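README -- hand-held gripper pair, finger pads and pivots

Scope: looking after the two hand-held grippers we use on the Isari tidying recordings. Maintained by Ivana Maldonado. Last gone over in November. It replaces the Umbridge service sheet, which I don't trust, for reasons below.

What the Umbridge sheet says
Swap pads every 100 sessions. Tighten pivots at the same time. Wipe lens weekly.

What I'd do instead
I can't find where the 100 came from. We wore through a set in 60 and had another that was fine well past it. Cardboard and zippers chew pads, soft cloth barely marks them. Look at the pads before each session and go by what you see. If the texture has gone smooth at the tip, change both fingers on that gripper, never one. Mixed pads close crooked and you'll spend an afternoon blaming the calibration.

Pivot screws
Check all 4 with the small driver in the lid of the Cluvness case. Snug, then back off a hair. The sheet calls for threadlocker. We tried it, the linkage went stiff, and two operators complained of sore thumbs by Wednesday. I'm open to being shown a threadlocker that works, but so far I've only been told about one.

Lint gets into the triangular openings in the linkages. Use a soft brush. Compressed air pushes it further into the joint, whatever the Maluleke people say.

Zeroing
1. Close the fingers fully with no object between them.
2. Record the zero.
3. Open, close, compare. Repeat 4 times.
4. If the readings drift, go back to the pivots before touching the software.

Known problems
- Pad glue softens if the case is left in a hot car.
- The "quick check" script passes grippers with a visibly loose finger. Treat a pass as meaning very little.
- No wear log before this version, so any claim about average pad life is a guess, including mine.

Pad wear depends on what's on the table more than on hours, as far as I can tell, and the log should say so. Write down the materials each time. A table like this one, with plaid and striped cloth under an open cardboard box and plastic-wrapped bits in front of it, goes in as "mixed", and I'd look hard at the blue pads afterwards -- the box edges worry me more than the fabric does. "Household items" is not an entry.
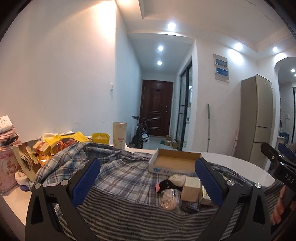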